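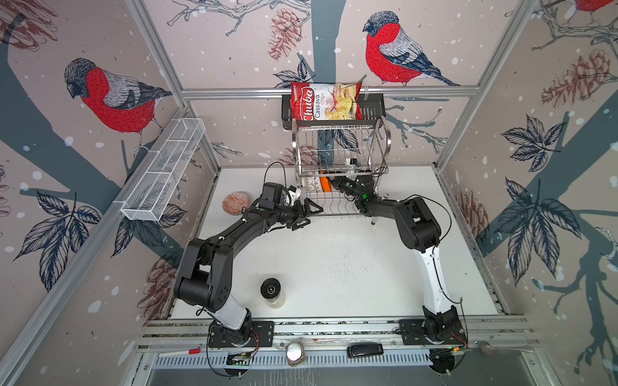 Saying "I Do" at the Old Grollik Mill

I've been to a lot of weddings for this magazine (my dress shoes have been resoled twice), and I still get a silly grin when I pull up somewhere new. The Grollik Mill sits at the end of a gravel lane outside Novcombe, and my first thought was that my GPS had given up on me. Then the trees opened up and there was the millpond, with ducks and everything!

Iulian Pană runs the place. He bought it as a ruin, spent his savings on the roof, and now hosts weddings for up to 300 guests, though he likes the small ones best. "With 40 people you can hear the water during the vows," he told me. He's right, I tried it - I stood on the bridge like a fool and mumbled my own vows to the ducks.

The main hall gets most of the bookings, but I'd go for the Brennan Room upstairs. It has long windows, a creaky floor that's great for dancing, and a little balcony where the couple can hide with a plate of food. Weekday packages start at $2,679 and include tables, linens and 10 hours on site, so you're not racing the clock while somebody's uncle finishes his toast.

Catering comes from Flirkivwood, just up the road. Get the plum cake. I had two slices and took a third home in a napkin.

A few practical things: parking is on grass, so skip the stilettos until you're indoors. There are 4 guest rooms, and they go fast. April is the cheapest month and the pond is at its fullest then - bring a shawl for the evening.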